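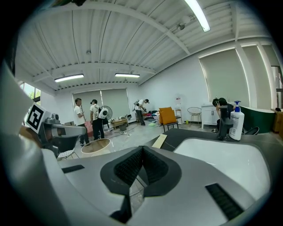
Nestgate is the bit of software I wrote to take recordings from our hand-held grippers and turn them into something a policy can train on. It reads the video, works out where each gripper was, checks the timing, and throws out whatever it can't trust. The square black-and-white marker on the other gripper, over on the left, is what it looks for when two people are working near each other. I get the same questions every month, so I finally wrote the answers down. If yours isn't on the page, send it to me and I'll probably add it!

Do I need the markers if I already have visual tracking?

You can run without them, and I did for a long time. Tracking alone gives you each gripper's path through the room, but each path starts in its own coordinate system. When one camera sees the marker on another gripper, Nestgate can tie the two together. It doesn't need to see it constantly either. In the default settings, 3 clean sightings per recording are enough to line things up (more is nicer, of course).

Why does my tracking jump near plain walls or window blinds?

Not enough texture. The tracker wants corners and edges, and a big pale blind gives it next to nothing. Pillows, chairs, clutter on a counter, all great. If you're stuck with a bare wall, turn on "wide features" in the tracking tab and slow down your hand a little. I also mask out the gripper body, which sits in the same spot in every picture and would otherwise convince the tracker that you never moved.

What about other people walking through?

Usually fine. Moving points get voted out as long as most of the room is holding still. It gets shaky when somebody stands right up close and fills half the view. You'll see a yellow bar on the timeline where that happened, and you can trim it or leave it in and let the filter decide.

My recording got rejected and it looked perfect to me. Why?

Nine times out of ten it's the clocks. Open the report and look at the line called "offset." Anything over 49 milliseconds between the video and the finger position gets dropped, and yes, you can raise that number, but I wouldn't. I tried it on a batch of 287 recordings in September and the policy learned to close its fingers late on everything. Took me ages to figure out. 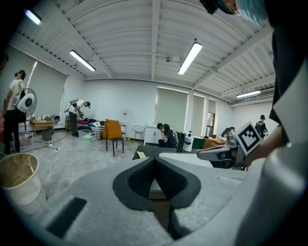

Can I use it with Ultach?

Yep. Ultach is the planner, and it reads Nestgate's output folder directly. Choose "planner" on the export page and check that your units say meters. I've mixed that up myself, and the arm plans some very odd moves.

And what's Rai, then?

Rai is the little viewer that comes in the same download. I use it to scrub through both grippers side by side with their paths drawn in 3D. It's a bit slow on long files, sorry, I'm working on it.

How long does processing take?

On my desktop, 56 recordings go through over a lunch break. A laptop will get there too, but plug it in first. You can close the window and the job keeps running.

Where do I report a bug?

Use the Brarus tracker, and attach the report file plus the log. Please don't send me the whole video unless I ask for it, my inbox can't take it.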